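Lunbridge, August 2022

## Call for participants: does the "sorting habit" survive contact with a real kitchen?

Every council brochure I have read in this country says households will sort their rubbish properly if you give them a nicer bin. I have my doubts. The Hitville Household Waste Study is looking for 30 households in Lunbridge and the surrounding townships to help find out, and we would especially like to hear from people who think the whole exercise is a bit of a con.

The brochures lean on a Hitville survey in which 2245 residents were asked whether they recycle "always", "usually" or "sometimes". Most ticked "always". Of course they did. We would sooner look at what ends up under the sink on a hot night when the yellow lid is already full.
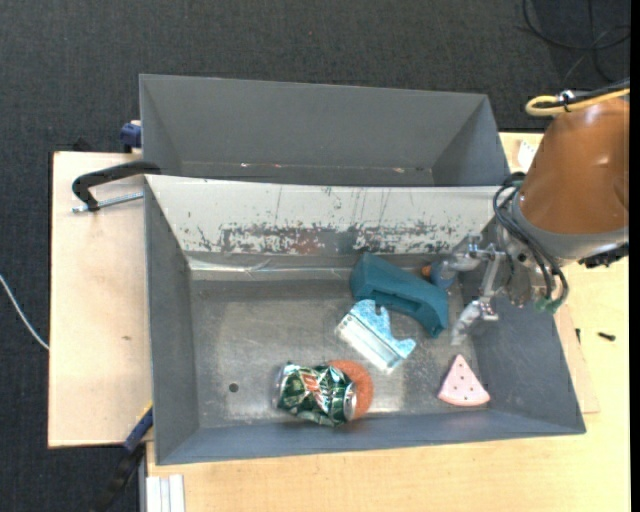
Taking part means keeping a diary for 12 weeks, finishing in December before the school holidays. You write down what you threw out, which bin it went in and whether you hesitated. Spelling doesn't matter. Neither does virtue — if the yoghurt tub went in the red bin unrinsed, put that down. Twice during the study we will collect and weigh your bins, and you won't be told which weeks.

You are eligible if you:

- are 18 or over and rent or own in the Lunbridge collection area
- have kerbside bins of your own (shared bins in flats are a separate study, if the money ever turns up)
- don't work for the council or a waste contractor

The payment is $375, half at the midpoint and half when the diary comes back. It is taxable as far as I know, so check before you spend it. We ran a pilot with 132 diaries and a fair few were obviously filled in at the kitchen table on the last night, all in the same pen. Those won't be paid this time. 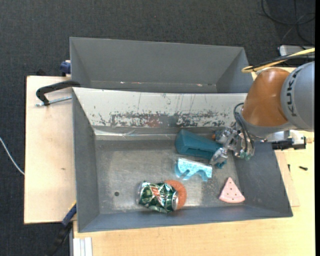

Forough Alipour kept one of the pilot diaries and wrote back that she found the thing tedious by week three, that she lied about the soft plastics at least once, and that she would still do it again for the money. I'd take ten more like her.

We can't promise the results will change anything. The last report went to the council and I have yet to meet anyone there who read past the summary.

To apply, send your suburb, the number of people at home and a daytime phone number to Warrick Pomare at the Dhillon Street office. Renters should mention when the lease ends. Diaries are available in English only for now.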